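Dorottya Mészáros
2/3/26

People keep asking me when a machine is going to put the dishes away, so I'm going to ramble for a few posts. Get a coffee!

My aunt Vida would like one that folds fitted sheets. I would like one that tidies up after my kids. What we have, as far as I can tell, is one that can pick up a block and set it on another block, and I mean that kindly.

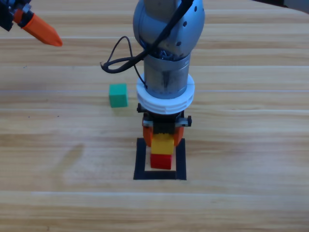 Because think what tidying asks of you. You find the thing, you grab it without squashing it, you carry it somewhere and then - this is the hard bit - you let go so it stays where you wanted it.

I spent nine years in the packing room at Ferkia, and letting go neatly was most of the job. New hires would shove a jar into the box and the one beside it would lean.
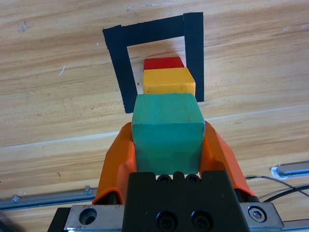 Shop-floor work will get there before kitchens do, I'm fairly sure of that. A shop floor lets you decide where things belong, with a bit of black tape on the tabletop if that's all you need, and everything can be a nice plain cube. My kitchen drawer has 43 things in it (I counted last night, yes) and no two are the same shape.

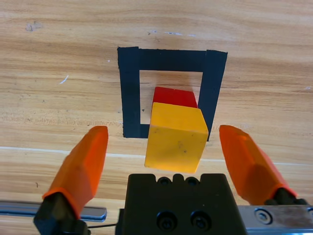 Yellow block between the open fingers, red one behind it.

So would I buy one for the house today? No, not yet. But I'd happily let one sort the button jar while I do the sheets, and I'd probably pull up a chair to watch.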